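Opening Up an Old Workstation: my project report

Last updated 24th December
208 shares | 30 comments

For my project I picked "what's inside a computer and can I name all of it", which my tutor at Hallside thought was a bit broad. She was right, so I narrowed it down to the motherboard, and in the end mostly to the middle of the motherboard, where the processor lives.

The computer was an old Dell that had been sitting in the store cupboard. I was allowed to take the side off and leave the board in the case, which suited me fine as I didn't fancy getting all those screws back in the right holes! My budget was nothing, and my word limit was 1,000, which I have already gone over in my notes (sorry).

Week one was mainly reading. I used the Okevard guide from the library, which is good on memory but has about half a page on sockets, and it's all drawings. I made a blank map of the board on squared paper and filled in anything I could find by looking. The big black slots were easy. I'd only ever seen a home PC with memory on one side of the processor, so finding four slots on one side and another four on the other really threw me. I spent most of an afternoon thinking one lot must be for something else.

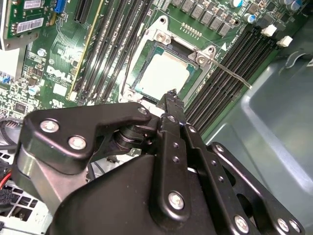 The socket took me the longest to draw. The processor sits inside a silver metal bracket, and there's a thin lever at the side. With this kind of socket the lever is what keeps everything pressed down, so you have to free it before you can lift the bracket. My first drawing had the lever going straight down and it doesn't, it goes off at a slant over the memory slots. I rubbed it out so many times that I went through the paper.

Then there are the little grey square blocks in a row near the socket. I'd labelled them "chips?" on my map. They're chokes, and they help smooth out the power going to the processor. I was really pleased when I worked that one out, because the guide calls them inductors and it took me ages to realise it was talking about the same thing. The capacitors I got right first time.

One thing I'd never noticed before is how much is printed on the board itself. There's even a small white arrow by the corner of the bracket. I've put it on my map with a question mark, as I couldn't find it in the guide and didn't want to guess.

If I did this again I'd start with the socket and work outwards. I started at the edges with the expansion slots and ran out of time for the connectors, so the blue one on my map just says "blue". I'd also use a bigger sheet of paper, and draw in pen only at the very end!

Next term I'd like to do the power supply side, but with reading and diagrams only, no opening it up. My finished map is on the wall outside the Hallside computer room if anyone wants to check my labels.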